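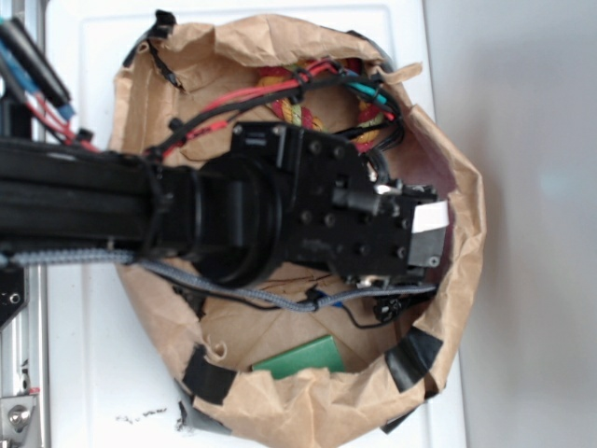
A brown paper bag with its rim taped in place, seen from above. A braided rope in red, yellow and green is inside.

Hultik has begun a packing trial at its Kirkau site to compare paper bags with the small cartons now used for mixed household orders. The trial started in June and covers 199 orders, each made up of items of unlike shape and stiffness.

Bags are opened fully and the rim is fixed with tape before filling. Flat, rigid goods are placed at the bottom, with rope and other soft goods on top. Each bag is checked for splits at the folds and along the base, then weighed and closed.

Two grades of paper are under test, both supplied by Pomel. The heavier grade holds its shape better when open but takes longer to fold shut, according to Carmela Villa, packing manager at Hultik. The lighter grade creases more readily and has so far split in 4 of the orders checked.

Guido Colombo of Pomel said a version with a wider base would be supplied for the second stage, which is due to run for 17 weeks. Cartons will stay in use for glass and liquids.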